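Fluvik: a catalogue of kitchen and bar gadgets, in one tidy file

README

Welcome, and thank you for stopping by. Fluvik is a plain table of small hand tools for the kitchen and the drinks tray: corkscrews, jar openers, garlic presses, citrus squeezers, tin openers, pourers, stoppers, and a drawerful of other things that don't fall neatly under any heading. I started it because I was forever comparing tin openers in my head and losing track of which one had the wider handle. It has grown a good deal since then, and I hope it will be of use to anyone who writes product pages, runs a small shop, or simply likes to know what they're buying before it arrives.

The file is kept by me, Fereshteh Nikzad, with a lot of patient help from the people at Sokum, the kitchen shop in Pickering where I used to work on the till. Most of the tools were measured on their back counter after closing, usually with the kettle on.

What is in the folder

fluvik_main.csv is the one you want. Every row is a single product, and if a product comes in several colours it still gets only one row, with the colours listed together in their own column.

fluvik_terms.csv is a short word list. Shops are wonderfully inconsistent about names (a bottle stopper, a wine saver and a bottle seal may all be the same object), so I have picked one everyday word for each and listed the others beside it.

notes.txt holds my own remarks, corrections and second thoughts. It is untidy, but people have told me they like reading it, so in it stays.

The columns

name – what the packet calls it, spelling and capital letters left alone.

kind – my own word for it, taken from the terms file.

length_mm and width_mm – measured closed, at the longest and widest points. Folding corkscrews are measured folded.

weight_g – out of the packet, on a kitchen scale that reads to the nearest 2 grams. Please don't lean too heavily on this column for very light things such as pourers and bottle collars.

material – only what the packet or the maker's leaflet says. Where neither says anything, the cell is left blank, and I would much sooner have a blank than a guess.

dishwasher – yes, no, top rack, or blank, again going by the packet.

hand – left, right or either. This came from a kind letter from a left-handed reader who had given up on tin openers altogether, and I'm rather proud of it now.

blurb – a short description in my own words, never more than 80 words long. I don't copy the makers' text, partly out of good manners and partly because so much of it says the same thing.

How the tools were chosen

I wish I could say there was a grand plan. The first batch was the whole of one shelf at Sokum, from the egg slicers at one end to the nutcrackers at the other. After that came a box of end-of-line stock from Drundatby, a wholesaler with a great fondness for cheese knives, and you will notice the cheese knives are very well covered as a result. I have since tried to even things up with more baking tools, but the balance is still off – there are nearly 40 kinds of cheese knife and hardly a pastry wheel to be found.

Electric gadgets are left out. I did think about milk frothers for quite a while, and decided in the end that once you let in a milk frother you have to let in a hand blender, and then where do you stop?
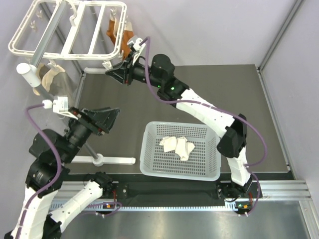 Can I use the blurbs on my own shop's website?

Please do, and change them as much as you like. A line somewhere on the page mentioning Fluvik would be lovely, though I shan't come knocking if you forget. The only thing I'd ask is that you check the material and dishwasher details against the packet in your hand, as makers do alter their products without changing the name.

Things to watch out for

Prices are not included. I tried it for one season and they were out of date before I had finished typing them in.

Some of the measurements from the first batch were taken with a cloth tape, which had stretched a little. I have gone back over the corkscrews and the garlic presses with a steel rule, and those rows are marked "checked" in the last column. The ladles and the fish slices are still waiting their turn, so treat their lengths kindly.

A few names contain commas, and one peeler has a pair of quotation marks in its name for reasons best known to its maker. If your spreadsheet puts everything in the wrong column from that row onwards, tell it that the text is held in double quotes and it should settle down.

Sending in corrections

Corrections are very welcome, however small. The most helpful thing is the name exactly as it appears on the packet, the column you think is wrong, and what you found instead. If you are sending a whole new product, a length, a width and a weight are enough to be getting on with, and I can write the blurb myself.

I work through the post in the evenings, generally after seven, and a new version of the file goes up each October before the shops get busy. Anything that reaches me after that goes into notes.txt first and into the main table the following year.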